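Namolell cast guide: data card

Maintained by Canan Aksoy and Serpil Canpolat

Summary

The Namolell cast guide is a table of who played whom in Wevus, the weeknight serial, from its first episode to the end of the most recent series. It has 1026 rows. One row is one performer in one role for one unbroken stay in the programme. A performer who left and came back has a row for each stay, and a role that was recast has a row for each performer.

It was put together for people writing episode guides and "where have I seen them before" pieces. It covers on-screen credits only. Writers, directors and crew are not included.

Files

cast.csv is the main table.
roles.csv has one line per character, with family links where these were stated on screen.
changes.txt is a list of corrections, newest first.

All files are UTF-8 with a header line. Fields containing a comma are in double quotes.

Columns in cast.csv

role_id: short text code for the character, matching roles.csv
role_name: name as first credited
performer: name as credited, accents kept
first_episode: episode number of the first credited appearance
last_episode: episode number of the last credited appearance, blank if still in the programme
stay: 1 for a first stay, 2 for a return, and so on
exit_type: left, killed off, recast, unknown
note: free text, often blank

Where the data came from

Most rows were typed up by Ximena Figueroa from the closing credits. Where the credits were missing or ran too fast to read, the printed listings in Nikzad were used, and the note column says "listing". Nikzad sometimes printed a character's married name before the wedding had been shown. We changed those back to the name in use on screen at the time.

Exit types were added later by Doğukan Polat, working from episode summaries. "Killed off" is used only when the death was shown or confirmed in dialogue. A car going into a river is "left" until another character says otherwise. One villain in the second series has been argued over more than once and is down as "unknown".

Known problems

Babies are a mess. Several infant parts were shared by twins, and the credits named one twin, both, or neither. We have entered whatever the credits said.

Special episodes made for charity evenings have no episode numbers. Appearances in these are left out unless the performer was also in the main run.

Two performers are credited under different spellings in different series. They have not been merged. Search for both if you are counting appearances.

Flashback roles are listed under the adult character's role_id with "younger" in the note column. This was decided late and a few may have been missed.

Voice-only parts, such as the radio presenter heard in the café, are included if credited.

Using the table

To find everyone who has played a role, filter on role_id and sort by first_episode. Do not filter on role_name, as two landlords and a vicar share a surname and a first initial.

To find returns, filter on stay greater than 1. The gap between stays is counted in episodes. We do not hold broadcast dates, and the programme moved from two to five episodes a week part of the way through, so a gap in episodes cannot be turned into years without another source.

Updates

New rows go in once a month, usually on a Monday. The May update added the returning cast for the hotel storyline and fixed the order of the Lirer family in roles.csv. Casting news is not entered until the performer has appeared and been credited, even where it has been announced to the press.

Corrections should give the episode number and the wording of the credit. Send them to Tuncay Akbulut, who looks after changes.txt.

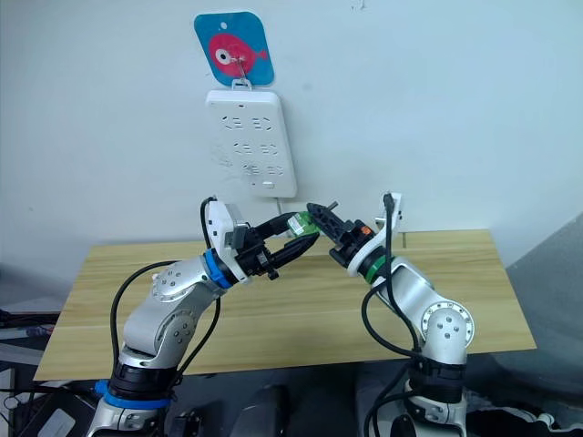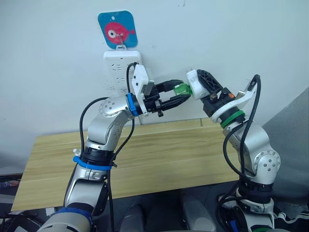
Licence and credit

The table may be copied, changed and reprinted, including in paid publications, provided the Namolell cast guide is named as the source. Please say which month's version you used. Character names and storylines belong to the makers of Wevus, and nothing in this licence covers clips, scripts or publicity stills.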